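Cell notebook -- Prasertsri bench, liquid handling
Entry: November, begun 09:40

Purpose of the entry: to record the state of the cell after the quarterly service and before it is returned to the Garnia trials. The previous entry noted drift in the small arm at its second joint and an uneven grip on the large arm. Both items are dealt with in what follows.

1. Small arm

The base screws were found slightly loose and were tightened in a cross pattern. The second joint was re-zeroed against the printed block, after which the error at the fingers fell to 2 mm, within the limit on the Inmont service sheet. The cable was checked by hand along its length for nicks; none found. It must keep its free loop on the right-hand side. Colleagues are asked not to tie it down, as was done in the summer.

The clear rack is to stand lengthwise, close beside the gripper of the small arm. One tube only goes in the rack during setting-up. The coloured liquids are dyed water and may be poured away in the sink.
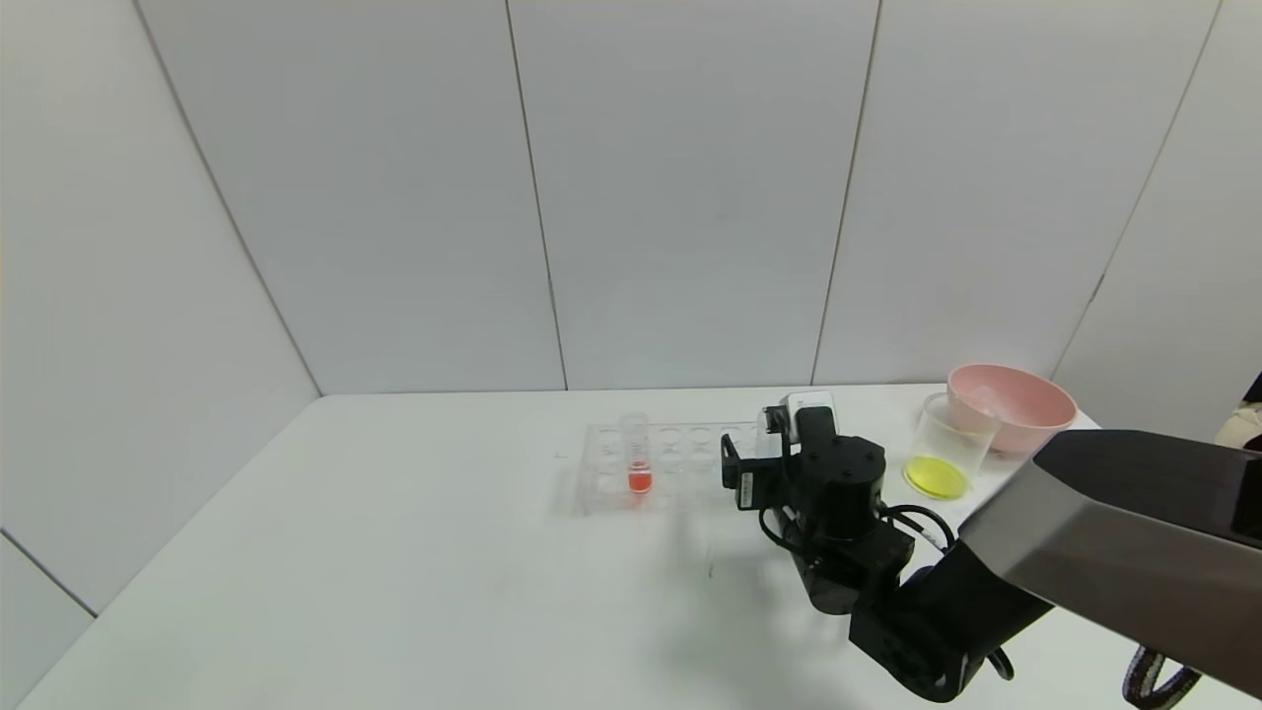 Rack, small arm and beaker at the bench, large arm at right.

The tabletop was wiped before the rack was placed. A dark scuff remains near the small arm and has not responded to the usual cleaner. It is harmless, but should not be used as a reference point when placing the rack.

2. Large arm, gripper

Finger faces cleaned with a lint-free cloth. Closing force was set at 80 per cent on arrival, which is too high for conical tubes and probably explains the two cracked ones in the waste tray. Reduced in steps of 5 until a capped tube could be turned by hand with slight resistance. The final value is written on the card inside the controller door.

The pouring position was then taught again from the beginning. The open end of the tube is to be above the pink funnel before any further tilt is commanded. The old program, number 146, began its tilt too early and has been withdrawn -- please do not restore it from the backup. 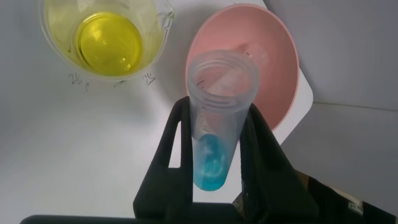

Photograph: Cavard Automation Workshop, wrist camera

Tubes should be gripped below the thread, with the tapered end down between the fingers. The wrist view is adequate for checking this and should be consulted before each pour is released.

3. Outstanding

Replacement finger pads are on order from Inmont. Until they arrive the closing force is not to be raised, whatever the tube.

The wrist camera bracket has a little play in it. Acceptable for now; to be looked at when the pads are fitted.

Cell left powered down at 16:15, with the controller key in the drawer. The Garnia settings have been copied to the shared folder under the present month.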